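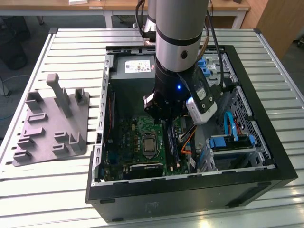
July, notebook 3, Indano bench. Picked up around 2 pm after the power blip, so the first few takes of the day are under yesterday's folder name. Need to rename. Don't merge before that.

Task is still the memory module on the Jarkside tower job. Leader arm for the gross motion, then hand over to the small joystick box for the last bit down to the slot. Tried kinesthetic again first (gravity comp on, one hand on the wrist, one on the forearm) and gave up after a handful. You push on the wrist to seat the module and your own hand force goes into the force log, so the seating part is garbage. Approach part is fine. Keeping those as approach only, tag KIN_APP.

Settings that worked:
- leader to follower scale 1:1 until above the case, then 0.3
- gripper close on the foot pedal, NOT the trigger – trigger finger jerks the whole wrist
- record at 60 Hz, was 30, lower rate smears the moment of contact
- joint stiffness 600 on the way in, drop it before contact. 1,000 was way too stiff, follower chatters if the leader hand is even slightly shaky
- force cutoff left alone, do not touch

Latency felt worse than this morning. Not measured. Could be the logging machine, it was also running the Hou export at the same time. Stop doing that.

Main thing learned today is about pauses. I kept stopping above the slot to look, and every stop goes into the demo as a real part of the task. The policy trained on last week's set does the same, hovers there like it's thinking. So now: look BEFORE starting the take, move, and if you have to stop for more than a beat, scrap the take and go again. Trimming afterward doesn't fix it, the velocities on either side of the cut don't match and the smoother makes something wierd out of it.

Second thing, approach angle. Straight down is easier to teach than the tilted approach even though tilted is how I'd do it by hand. With tilt I correct in two axes at once on the joystick and the path wobbles.

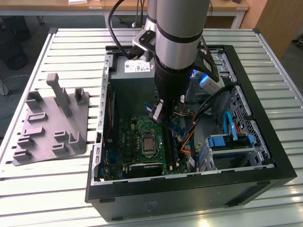 Alignment over the slot is where most of the scrapped takes go. Side to side I can judge OK from where I sit, along the slot is bad, the wrist blocks the view and I end up leaning over the table. The blue module at least shows up well against the green board, much easier to track by eye than the dark ones, so use blue for all teaching takes and mix the dark ones in later once the approach is solid. Also watch the cable bundle coming off the power supply toward the drives, orange and red and yellow all over. If the forearm swings out that side on the retreat it'll be close. Teach the retreat straight up first, then sideways.

Segment labels, same for everybody please:
APP – from home to above slot
ALN – alignment, ends at first contact
SEAT – contact to release
RET – release to home
If a take has two contacts it's a fail, label FAIL2, keep it. Hedinberg want the failures too.

Target is some 2,000 segments before the first retrain. At four per clean take that's doable but not if we keep scrapping like this. Operator swap every half hour, my last stretch was visibly sloppier than the first, you can see it in the joystick trace.

Open:
- rename the folder (see top)
- clock offset between pedal log and arm log, pedal looks early
- second view along the slot, ask for a spare monitor at operator height
- try 0.2 scale for ALN only, 0.3 might be whats causing the overshoot
- re-zero leader wrist, drifts a little after the long sessions
- write down pedal wiring before sombody unplugs it again

Left the arm at home, brakes on, leader parked. Pedal box is under the desk.

Last updated: July, 6:40 pm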